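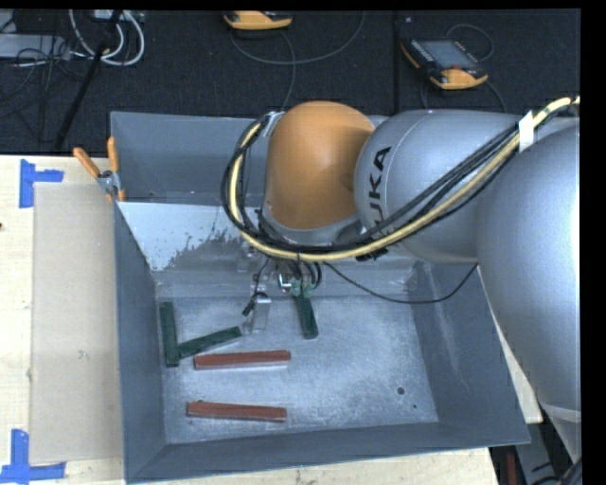 # Eswood's Old Mill District Finds a Second Market

The former manufacturing blocks along the east side of Eswood have drawn steady interest from buyers since February, when the city completed its review of zoning for the area. Under the revised rules, owners may combine living space and light commercial use on a single parcel, an arrangement that had previously required a separate hearing for each address.

The largest project to come forward is Custton Yard, a conversion of 2 brick warehouses that had stood vacant for many years. Nuvon, the developer, plans apartments on the upper floors and leased workshops at street level. The plans call for 30 residential units, most with one bedroom, and a shared courtyard where the loading docks used to be. The original window openings will be kept – a condition of the city's approval – although the glass and steel will be replaced.

Financing remains the main concern for smaller buyers. Lenders often treat mixed-use property as commercial, and the down payment and interest rate are set accordingly. Prospective owners are advised to obtain written terms before signing a purchase agreement, and to ask how rental income from the ground floor will be counted.

Buildings of this age also call for a more thorough inspection than a typical house. Drainage, roof framing and any record of past industrial use should be examined by a qualified inspector. Environmental reports for the parcels north of Yaman Street are held at the city planning office and may be read on request.

Parking is limited. The zoning revision lowered the required number of spaces for new residential units, and several owners on Yaman Street have asked for permit parking in the evening hours. The city has not yet set a date to consider the request.

Leasing at Custton Yard is expected to open in 2 stages, beginning with the workshops. Commercial leases will run for 5 years, with an option to renew.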